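Open Day Helpers and Demo Participants Wanted: Trornham Robotics Workshop

August 25, 2021
By the Trornham open day team
Reading time: 4 minutes

We're opening the doors of the Trornham workshop this October, and we need people! Last time we ran something like this we had a handful of staff trying to run the demos, answer questions, and find lost coats all at once. It was great fun and we were hoarse by lunchtime. This year we'd like to do it properly, with a team of 23 paid helpers on the floor and a group of 30 participants who will try the arm stations before the public comes in.

You don't need to know anything about robots for either one. If you've ever stood and watched a machine pick something up and thought "wait, do that again," you will fit right in.

What's happening on the day

Visitors come through in small groups. They start in the front hall, where the Kastach sorting line will be running with the covers off so you can see the belts and the drives (it's loud, and people love it). From there they go up to Room 207, where the tabletop arms are. That's where most of our helpers will be.

The tabletop demos are simple on purpose. An arm with a two-finger gripper works over a plain gray surface, and the things it has to deal with are the kind you'd find in any kitchen drawer: markers, crayons, plastic cups, a sponge. Visitors can rearrange them between turns, and then everyone leans in to see what the arm does next. Kids are very good at this. They will put a crayon at exactly the angle that makes life hard for the gripper, and they'll want to know why it's hard, and that's the conversation we'd like you to have with them.

At the far end of the room is the Vrettos station, where visitors get to drive an arm by hand using a pair of controls. It takes a minute or two to get the feel of it. We've seen grandparents beat teenagers at this and we hope to see it again.

Open day helpers

This is paid work for two days, one for training and one for the open day itself. Lunch is included both days. We'd like to hear from you if you:

- are 18 or older by the first of October
- are comfortable talking to strangers, including very small ones
- can be on your feet for most of a day, or tell us what you need so we can set you up at a seated station
- can follow the safety rules at the arm tables every single time, even when there's a line

Speaking a second language is a big plus, especially Spanish or American Sign Language. Let us know if you've worked at a museum, summer camp, library, or fair, but please don't be put off if you haven't. One of our best demo people came to us from a bakery counter.

At the training day you'll learn how to start and stop each station, where the stop buttons are, how to reset a table, and what to say when the arm misses. It will miss. We don't hide that from visitors, and a miss usually gets better questions than a clean pick does. Wear closed shoes and tie back long hair on both days.

Demo participants

If you'd like a shorter commitment, join our tryout group. You'll come in for one session in early October, have a go at each tabletop station, and tell us what was confusing. Are the signs readable? Were the controls at a good height? Did you get bored waiting? We want blunt answers and we have time to fix things.

Sessions last one afternoon and you'll get a gift card as a thank-you, plus early entry to the open day for you and your family. Participants can be any age from eight up, and anyone under 18 needs an adult along. We'd especially like to hear from people who use a wheelchair, people who are left-handed, and people who think robots are not for them.

Getting here

The workshop is in the old Grimater building, on the side that faces the river. Parking is free behind the building. The elevator goes to every floor we're using. We're planning for 400 visitors over the day, so helpers should arrive early and use the back entrance.

How to apply

Send us a short note with your name, which role you're interested in, and a few lines about yourself. No résumé needed for either role. If you're applying as a helper, please also tell us about a time you explained something to somebody and it went well (or went badly and you learned from it, those are good too). We'll write back to everyone. Helpers will have a short phone chat with one of us first, and participants will simply be offered a session.

If you'd like to see the room before you decide, just say so in your note. We're up there most afternoons getting the tables ready, and you're welcome to come by, ask anything you like, and take a turn at the controls.

Contact | © 2021 Trornham Robotics Workshop | Back to top 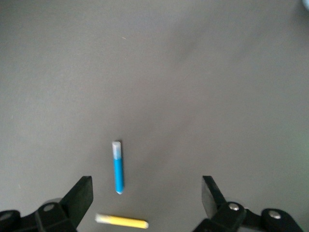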